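Teaching by Hand: What I Wish I'd Known Before My First 50 Demos

If you've landed on this page you probably already have a pair of hand-held grippers and a task you'd like a robot to learn, and you've found out that your own hands are the hard part. Mine were! I've been recording demonstrations for our little group in Lititz since last June, and my first batch of 50 went almost entirely in the trash. So, some household tips, from my bench to yours.

Start with a dull task. I began with folding dish towels (everybody does, I think) and it was a mistake, because a towel never lands the same way twice. Moving a mug from a tray to a shelf taught me more in an afternoon. Once the mug felt easy I moved on to flat things, then floppy things.

Do the whole job with your bare hands first, slowly, and notice where your fingers cheat. You roll a pen between finger and thumb without thinking about it. Two pads can't do that, so you need another way in — tip it against something, or pass it from one gripper to the other.

Trim the tool time. I stop after 3 or so minutes of squeezing and shake my wrists out, and if you're using both grippers you'll want to stop sooner than that. Tired hands drift, and the drift ends up in the recording.

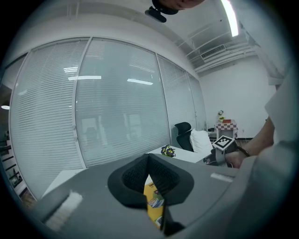
Clean the finger pads before every session. I use a barely damp cloth and then a dry one. Alun Ellis, who got me started on all this, swears by a soft toothbrush for anything with texture on it, and I've come around to his way for the corners. Skip the kitchen degreaser. I tried it once and the pads were slick for days.

Wipe the markers too, and keep your thumb off them! I lost a whole run that way. If a printed marker starts to lift at one corner, replace it. Pressing it back down works for an hour and then you're hunting for the problem all over again.

Pick a starting pose and go back to it. I hold both grippers level, elbows in, and count to two before I reach for anything. Same at the end: let go, back off, hold still. Rushed endings gave us a policy that let go of things and then hovered over them like it was waiting for a tip.

Don't throw out every fumble, though. If you miss the grab and recover calmly, keep it. If you miss and start stabbing at the thing, start over. My own rule is 2 tries and then I reset.

Move the stuff between takes. Turn it a little, slide it left, swap which side you start from. I got lazy about this on our Skyrme job and the robot was perfect so long as the cup sat in one exact spot. We had to record more than half of them over again.

If you're on remote control instead of hand-helds, most of this still goes, but slow down even more. There's a lag on our setup, and the cure for me was to move, pause, look, then close. It feels silly. Do it anyway, at least for the first hour.

Last thing, write your notes right after each batch, while you still remember which take had the funny grip in it. I keep mine on an index card in the lid of the tool case.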